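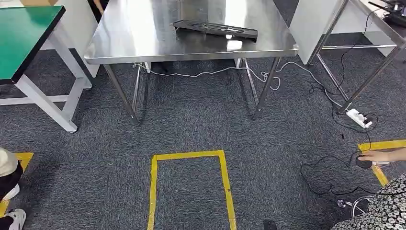

I caught Azra Leka on the phone while she was shelling peas, and she didn't stop for me. She's been writing radio plays for Zirnstead for 17 years, and I'd wanted to ask her about dialogue ever since I heard Bikgate last October (twice, in the car, parked in my own driveway!).

"I talk to myself all day," she told me. "My neighbors think I'm feuding with somebody."

Her first drafts run 30 pages and she cuts them in half - 15 is all a half-hour slot will hold, she says, once you let people breathe. I asked what goes first. "Names," she said. "Who says your name to your face? My sister, when she's mad."

She's now deep in Zastside, a ghost story set on a ferry, and the captain is giving her trouble. "He's too polite. I want to push him overboard." Then the peas were done and she had to go find a bigger bowl, so we picked it up again after lunch.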